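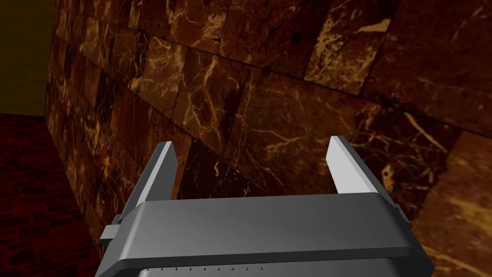 Polished brown marble blocks, corner of the wall

Part 3: Your first batch of yogurt in the Dulham

Okay, if you made it through the unpacking part and the plain water test, you're ready for the fun bit! I've made more than 47 batches in my Dulham Jotham by now (my family eats yogurt with everything, even pizza, please don't ask) and I still follow these same steps. The booklet in the box is fine, but it skips a few things I had to find out by ruining milk.

What you need on the counter

Whole milk, enough to reach the 2000 line inside the pot. That's milliliters, and there's no other marking, so don't go looking for cups.
3 tablespoons of plain yogurt with live cultures. Read the label, it has to say live or active. Vanilla will not do, I tried.
A whisk, a ladle, a long spoon and a clean kitchen towel.
A small bowl for the starter.
Jars with lids, or one big glass container if you hate washing jars like I do.

Note: Take your starter yogurt out of the fridge before you begin, so the chill comes off it a little while the milk is heating.

Heating the milk

1. Wash the inner pot, the lid and your spoon in hot soapy water and rinse really well. I know they look clean. Do it anyway, because last night's onions will end up in your yogurt.

2. Dry the outside of the pot all the way, and the bottom too. A wet pot sitting on the heating plate makes a nasty hiss and can leave marks.

3. Set the pot in the base and turn it gently until it drops into place. You'll feel it. If it rocks, lift it out and try again.

4. Pour in the milk up to the 2000 line. Stay at or under the line! Milk climbs when it gets hot, and cleaning scorched milk out of the rim is no way to spend an evening.

5. Put the lid on, press MODE until the light sits next to Yogurt, then hold the plus button until the screen says HEAT. Let go. After a moment it starts by itself, there's no start button for this one.

6. Stir every so often and scrape along the bottom. I use a long wooden spoon so I'm not scratching the coating. Take the lid off away from you, with the far side tipped up, so the steam goes toward the wall and not up your sleeve.

7. When the Dulham beeps and shows DONE, check with your own thermometer if you have one. Mine reads a bit low on the first beep, so I usually run HEAT a second time. The milk should be steaming with little bubbles at the edge. You want to get there even if your milk is pasteurized, it makes a thicker yogurt.

Caution: The pot is very hot at this point and so is the metal ring around it. Use two oven mitts.

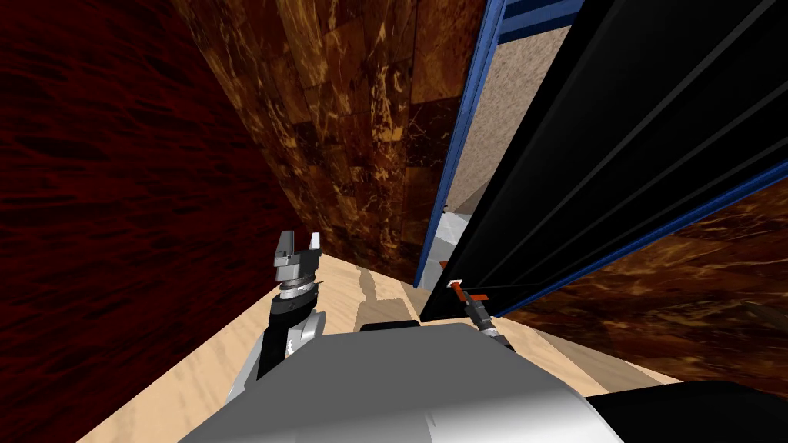 Cooling down and adding the starter

8. Lift the pot out and set it on a folded towel or a rack. Leave the lid off. If a skin forms, just pull it off with the spoon (my youngest eats it, I don't get it).

9. Wait until the milk is warm and not hot. With a thermometer, follow the range printed in the yogurt chart of your booklet. If you're in a hurry, stand the pot in a sink with a few inches of cold water and keep stirring. Be careful that no water gets over the side.

10. Ladle a little of the warm milk into the small bowl, add the 3 tablespoons of starter, and whisk until there are no lumps. Then pour all of it back into the pot and stir slowly, up and down and side to side.

11. Wipe the outside of the pot dry again. Yes, again. Back in the base it goes.

Note: More starter doesn't make thicker yogurt! I used to dump in half a tub and it came out grainy and sour. Stick to the spoons.

Letting it set

12. Press MODE until you're back on Yogurt, and this time use the plus and minus buttons to set the hours. 6 gives you a mild yogurt that kids like. Go longer if you want it tangy.

13. Lid on, towel over the lid, and then leave it be. No stirring, no lifting it up to check, no moving it to the other counter because company is coming. It's setting in there and it needs to sit still.

14. When the time is up, take the lid off and tip the pot just a tiny bit. The yogurt should pull away from the side in one piece. If it still moves like milk, put the lid back and give it another hour or two.

15. Put the whole pot in the fridge with its lid on and leave it overnight before you scoop. It firms up so much in the cold. Put a few spoonfuls in a separate little jar right away for your next starter, otherwise somebody will eat it.

Caution: If your yogurt smells off, has pink or fuzzy spots, or tastes like anything other than yogurt, throw out the whole batch and start over with a new store-bought starter.

If something goes weird

The screen says E with a blinking dot: the pot isn't seated. Unplug it, let it cool, dry everything and put it back in.

It beeps and beeps and won't start: somebody turned on the button lock. Hold MODE and minus together till the little lock goes away.

Thin yogurt: old starter, or the milk was too hot when you mixed it in. I buy fresh Tuncer yogurt from the market every month or so and start clean.

Lots of yellowish water on top: that's whey and it's fine. Stir it in, or pour it off and save it for bread dough.

Scorched bottom: soak the pot with warm water and a spoon of baking soda, then wipe with a soft sponge. Please don't use steel wool on it.

After you're done

Wash the pot by hand. The lid can go in the top rack, but take the rubber ring off first and let it dry separately, mine got a funny smell from sitting damp. The base only gets a damp cloth, unplugged and cool. And the wooden spoon never goes in the dishwasher at my house, I wash it, dry it and rub in a little Curkell board oil when it starts looking thirsty.

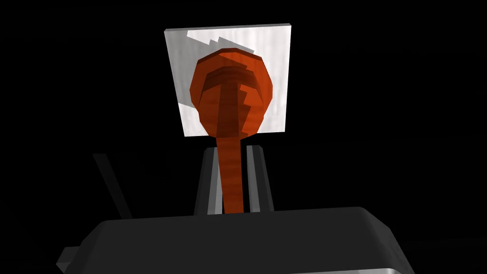

Wooden spoon, standing with the bowl end up

Part 4 is straining it for a thick dip, so keep back at least half the pot if you want to try that one tomorrow.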